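Wrist cameras or one overhead camera for a two-arm bench setup?

Nest Phillips
Newish to this and after some advice before I spend more money. I've got two small arms on a shared aluminium rail, parallel grippers on both, with a camera on the wrist as well as a fixed one looking at the whole mat. The job is sorting small flat items: pencil cases, a phone, that sort of thing. Some get stood up in a little timber shelf and some are picked off the mat.

I tried 30 picks with the fixed camera only and 30 with the wrist camera added. Fixed camera only missed 7, mostly on the flat items, where the fingers came down too far to one side. Adding the wrist camera fixed most of those, but the picture from it smears when the arm moves and the light blows out the colour on anything close to the fingers. I'm also weighing up the stock fingers against a set of wider soft pads from Jutent. Budget is 300 all up, so it's either a better camera or new fingers, and I can't do both. Which would you do first?

Tegwen Gwynne
Camera first, but try the free things before you buy one. Shorten the exposure on the wrist camera and slow the last part of the approach. Most blur in a wrist view comes from the arm still travelling when the image is grabbed. If you can, wait a moment at the hover point and take the image then.

For the washed-out colour, lock the exposure and white balance. Auto settings hunt every time a black finger or a pale lid fills part of the view. If your light is overhead, move it off to one side or put some baking paper over it to soften it. A dark mat is fine, but glare on a scuffed mat will confuse edge detection more than you'd expect.

I wouldn't drop either camera. The fixed one tells you which object to go to and whether the two arms are about to clash. The wrist one tells you where the sides of the object are. We ran both on our bench at Trodbridge and the only real cost was an extra cable to keep clear of the elbow.

Idris Kemeys
get the soft pads, problem solved. I never used a wrist cam and mine works ok

Indrek Šimkus
Depends what you're picking. Wide pads help on smooth cases lying flat, but they're a nuisance between two items standing close together in a shelf. Measure the narrowest gap you need to get a finger into and compare it with the pad thickness before ordering. The narrow stock fingers with a strip of thin rubber did the job for me.

I logged 141 grasps with taped fingers and bare ones on the same objects. The tape made more difference than the finger shape. Start there, it costs next to nothing. Then fix the exposure as Tegwen says and repeat your test with the objects in the same places. If you move the camera and the fingers on the same day you won't know which one helped.

Views from the wrist and the fixed camera:

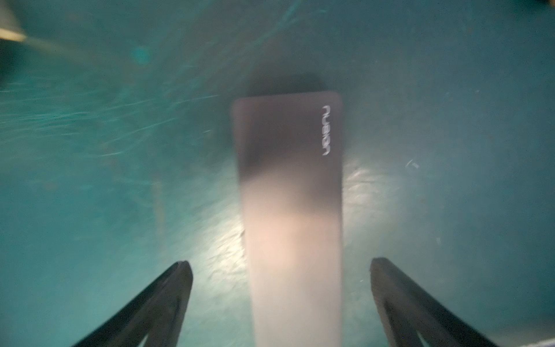
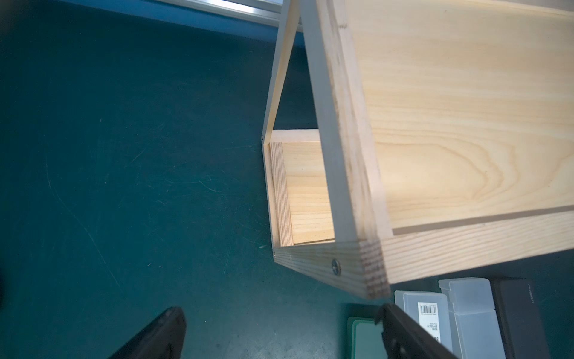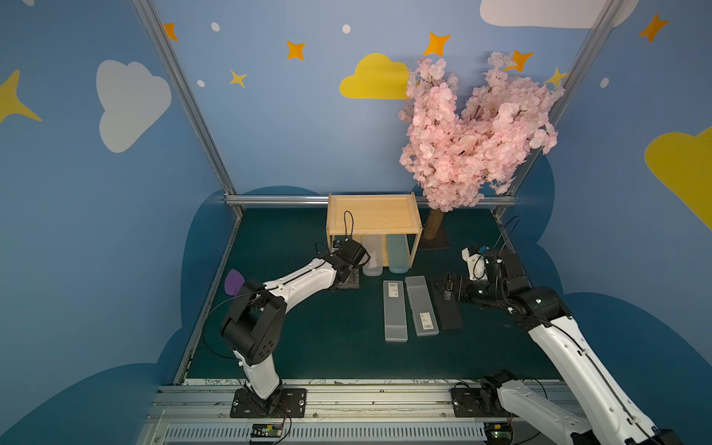
What looks like a phone at the mat and timber shelf, both from the wrist; last one is the fixed camera with both arms.

Comments

Nest Phillips: Thanks all. Locked the exposure this afternoon and will try the rubber strip next. Holding off on the pads for now.

Diệp Vũ: Check your hand-eye calibration too. If every miss is to the same side, it's probably an offset and no finger will cure it.

Tegwen Gwynne: Good point, I should have asked which side.

Idris Kemeys: still say pads

Related
Griffiths wrist mount: any way to stop it sagging?
Fukstead controller drops the second arm after a restart
Cable routing on small arms, what do you use?
Best mat colour for picking clear plastic
Calibrating two arms to one fixed camera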